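3 September 2026

Hand gripper, second finger set (the curved ones from Laur) against the old straight pair. Bed station, sage sheet, blue cloth as the target. Chanida swapped the fingers before lunch, I did the runs, Kęstutis logged.

Straight pair first. 28 picks on the cloth, mostly fine when there was a fold standing up to grab. On flat fabric the tips skate and you end up pushing the cloth ahead of you. Same complaint as in June.

Curved pair next, also 28 picks. The tips meet before the rest of the finger does, so a shallow pinch holds. Less pushing. Two things I don't like: the gap higher up between the fingers lets a thick fold bunch in there, and then it won't let go cleanly when you open. Also the tip screws. They are small hex sockets and I think the heads are catching on the weave. Rimantas says countersink them, I'd try tape first. 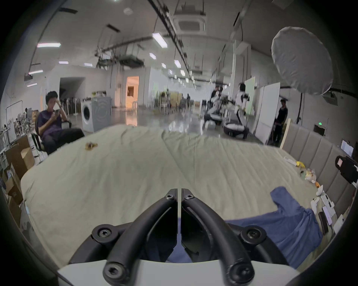 Trigger feels heavier with the curved set. Checked the spring and it is the same one, so it must be the linkage angle. Kęstutis measured closing travel at the trigger and it came out longer too – worth redoing with the calipers from Listdale, ours slip.

Camera settings: exposure locked at 200 for both sets. The sheet is pale enough that auto kept darkening the fingers, and the black fingers already give the tracker little to work with. Sinéad wants a light-colored print of the same part. Print queue is full until the Plokilau job is done.

Episodes saved under 804, both sets in one folder, split by suffix (s / c). Don't merge them.

To do:
- tape over tip screws, repeat the flat cloth picks
- ask Shirin if the base screws need threadlocker, one had backed out half a turn
- try the curved set on the small hard items, not only cloth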